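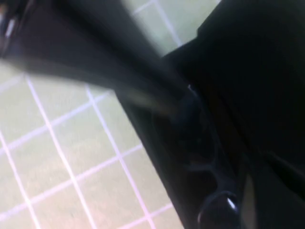 Chamado 3409 - base de corte empenada / linhas fora de esquadro
Aberto em: 22 de setembro
Local: oficina Urkby, bancada 4
Prioridade: média
Situação: em acompanhamento

Relato inicial
Peças de papelão saindo tortas. Lado comprido ok, lado curto abre 2 mm no fim. Acontece com estilete e com cortador rotativo, então não é lâmina. Base é a verde de grade branca, modelo Prindton, item 1205 do inventário. Pedido da caixa Brerkach parado por causa disso.

Atualização 1
Conferi a régua de aço contra outra régua. Reta. Troquei a lâmina mesmo assim, sem diferença.
Medi a grade com esquadro: 30 cm na horizontal bate certinho. Na vertical bate no meio e foge perto do canto. Grade impressa parece boa, o problema é a base não assentar.

Atualização 2
Levantei a base. Canto de trás com barriga, dá pra passar um cartão por baixo. Quando aperta a régua a base desce e a peça anda junto. Aí está o erro.
Alguem deixou a base em pé encostada na janela durante a semana quente? Se sim, favor avisar aqui. Guardar SEMPRE deitada.

Atualização 3 - tentativa de desempeno
- limpei os dois lados com pano úmido e sabão neutro, sequei
- base virada, barriga pra cima, em cima da chapa de MDF
- outra chapa por cima e os pesos da prensa
- uma noite inteira assim
Não usar secador nem água quente, já perdemos uma base desse jeito.

Atualização 4
Tirei os pesos. Melhorou bastante, cartão não passa mais. Teste com papelão simples: diferença caiu pra menos de 0,5 mm. Com papelão duplo ainda puxa um pouco no final do corte - pode ser mão, pode ser a base. Vou repetir com fita dupla-face nos cantos.

Atualização 5
Fita segurou. Três cortes seguidos no esquadro. Só que a fita deixa cola no tampo, tirar com álcool isopropílico e NÃO passar na face da grade (apaga a tinta, testei num retalho).

Pendências
Pedir base nova pra Cho, mesma medida, entrega prevista pra outubro. Orçamento já enviado, falta aprovar.
Até lá: bancada 4 só pra papel e papelão simples. Papelão duplo vai pra bancada do fundo.
Refazer as tampas do pedido Brerkach, as laterais dá pra aproveitar, conferi uma por uma.
Colar etiqueta "guardar deitada" no armario.

Obs.: quem for cortar, marcar a medida na peça e conferir com esquadro antes do segundo corte. Não confiar só na linha da base enquanto a nova não chega.

Chamado fica aberto até a troca. Qualquer corte torto de novo, anotar aqui a medida e o material.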